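How to Organize a Small Pantry So You Can Find Things

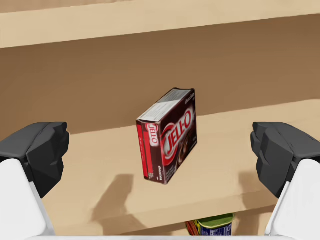

How often should I empty the whole pantry? Two times in a year is enough for most homes, and one shelf at a time is fine if you have little space.

I learned this method in the years when I rented a flat in Plodcombe with one narrow cupboard for all dry food. My neighbor Celina Szczepańska taught me the first half of it, and the second half I found by making mistakes.

What you need

A cloth, warm water with a little vinegar, a pencil, a roll of paper tape, and a free table. Reserve 60 minutes for one cupboard. Please do not buy containers before you start. I bought a set of six and four of them were too tall for my shelf.

Step 1. Take out one shelf

Begin with the top shelf. Put everything on the table and wipe the shelf, also the corners and the small holes where the shelf pins go. Crumbs in these holes can attract moths. Let the shelf dry completely before you put food back.

Step 2. Check the dates

Look at each package and write the month and year on a piece of tape, in large letters, on the side which will face you. The printed date is often on the bottom, where you never see it. Flour, nuts and brown rice lose their taste sooner than white rice or sugar. If a nut smells like old paint, throw it away.

Step 3. Make groups by use

Many people make groups by the kind of package, with cans together and boxes together. I recommend to make groups by the meal. Baking things stay in one place: flour, sugar, baking powder, cocoa, dessert mixes. Breakfast is another group. Pasta, beans and canned tomatoes are the third one in my home, and tea has its own corner because we drink a lot of it.

Small boxes are the difficult part. They fall behind the big ones and are forgotten. Stand them up like books, with the name to the front, and put them in one row only. If you have many, a shallow tray helps, and you can pull it out like a drawer.

Step 4. Choose the height

Heavy things go low. The shelf at the height of your eyes is for food you use each week. Baking supplies can go higher if you bake only on holidays. In our kitchen the honey was at the top for years and I still do not know why.

Step 5. New behind old

When you come from the shop, put the new package behind the old one. It takes a few seconds more.

Step 6. Keep a short list

Tape a paper inside the door. When something is opened and it is the last one, write it down. Take the list with you to the shop and put a clean one in its place.

If you find moths

Remove all flour and grain, also the closed paper bags, and look in the folds. Throw away what has threads or small worms. Vacuum the shelf pins, wash with the vinegar water, and after this keep flour in glass with a tight lid. Check again in two weeks.

Written by Alcides Londoño. Last changed Wednesday, October 15, 2008.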